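Folding on the bed: the spare room clothes, Sullach

Gallery | 2 pictures | posted 02/05/2020

We moved into the unit at Sullach in March with most of our clothes still in bags. The wardrobe in the spare room has one narrow rail and four shelves, and the shelves are shallow enough that anything folded the usual way sticks out over the front. So the clothes stayed in the bags for weeks while we got the kitchen sorted, and whoever wanted a jumper had to dig for it.

This page covers the denim only. The knits are on a separate page and the sheets will go up when I get to them. I did the folding on the spare bed with its cover left on, as there is no table in that room and the ironing board wobbles. A bed is a bit soft for folding but it is a good height, and you can spread a whole pair of trousers out on it without one leg going on the floor.

Shelf depth was the main thing to work out. I cut a piece of cardboard to the depth of the shelf, took 2 cm off it, and folded everything to that. The cardboard now lives on the top shelf. If you have the Boltunard wardrobe, which seems to be in half the units in this building, the shelves are the same all the way up and one piece of cardboard will do the lot.
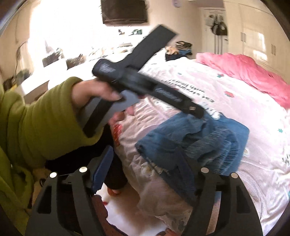 Denim is easier than knits in one way, as it holds a crease and stays where you put it. It is harder in another. The seams are thick, and where two of them land on top of each other the pile starts to lean. I fold one leg over the other, smooth it from the waist down, then bring the hems up to just short of the waistband. After that it goes in half or in thirds depending on the length. Shorts and skirts get one fold and go on top.

Elastic waists need a bit more care. The gathered part takes up more room than the legs do, so a stack with every waistband at the same end comes out like a wedge. Turn every second pair around and the stack sits level. I did this with masking tape labels at first but it was a waste of tape.

A few other notes from the denim shelf:

Empty the pockets first. I got a Hullano bus ticket and a good amount of sand out of ours.

Do up buttons and zips before folding. Leave drawstrings tied in a loose bow so they don't disappear into the waistband.

Anything that needs mending goes in its own bag, not back on the shelf. Ours had one broken zip and a hem that was down.

Heavy winter denim goes on the bottom shelf. It was on the top one for a day and the shelf pegs started to tip forward.

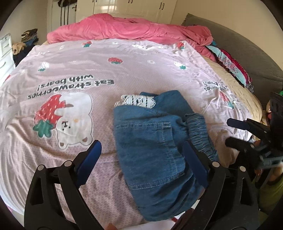

Ngozi Danladi
Home and storage pages

Trousers with an elastic waist and a back pocket, folded down to a small bundle on the strawberry bear cover. The pocket makes a handy flat face, and I put that side up on the shelf so I can tell the pairs apart by their stitching.

The cover says "Eat strawberries with bears!" and gets more comments from visitors than anything else we own. Uchenna Okafor picked it out for the room and would not hear of the plain grey one. It washes well enough. I do it on a cool cycle, inside out, and hang it over two lines so it dries without a ridge down the middle.

I leave the tags in most clothes. Some people cut them out as soon as they get home, and if a tag scratches I'll do the same, but I like having the washing instructions there. When I fold I tuck the tag back inside last thing, otherwise it catches on the pair above when you pull one out.

The whole denim shelf took an afternoon, with a break for lunch. It has stayed tidy so far, apart from one morning when somebody was late and pulled a pair from the bottom of the stack. I have since moved the most worn pairs to the front of the middle shelf.

Chidubem Briggs wrote in after the knits page to ask about rolling. I tried it with the denim and went back to folding. Rolled trousers are fine in a drawer or a suitcase where the sides hold them in, but on an open shelf they slid forward each time the wardrobe door was shut. He has drawers, so it may well suit him.

Still to come are the bed linen, the coats, and the box of baby clothes that my sister wants back. If you have a shelf divider that fits a shallow shelf, please send me the measurements. The ones I bought are too deep and are going back to the shop - I kept the receipt.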